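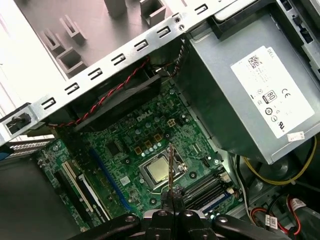 Home › Parts and kits › Desktop repair › Uvevell practice desktop, open case

Uvevell Practice Desktop for Repair Classes
Sold by Workudon
Condition: used, sold for training
Availability: in stock, ships in July

This is a used desktop computer that we prepare for people who learn to repair. It has a Dell motherboard, the green kind, with the processor in its socket under a silver retention frame. The power supply is installed. The side cover comes in the same carton but is not fixed, so you can begin work at once.

We like this model for teaching because the parts are easy to tell apart. The memory slots stand close to the processor, and the long expansion slots are on the other side of it. One of them is blue and one is white, so a teacher can say "look at the blue one" and the whole table finds it – this saves much time with beginners.

What you receive
Desktop case with motherboard, processor and power supply
Side cover
Power cord
Printed exercise sheet, 4 pages

Not included: hard drive, memory, monitor, keyboard, thermal paste, heat sink. If you wish to start the computer after the exercises, please order the Flusis cooling set together with it.

Before you open the retention frame
Disconnect the power cord and wait 10 minutes. Hold the processor only by its edges. The contacts in the socket bend easily and we cannot replace a board for this reason.

Delivery and returns
One unit goes in one carton. For orders of more than 2 units we send by Raptis freight, and the driver will call you before he comes. Returns are accepted if the socket is undamaged.

Questions about this product: write to Yabsira Teshome at the parts desk and mention item number 2000. Schools can ask for an invoice with later payment.

Page updated 22nd July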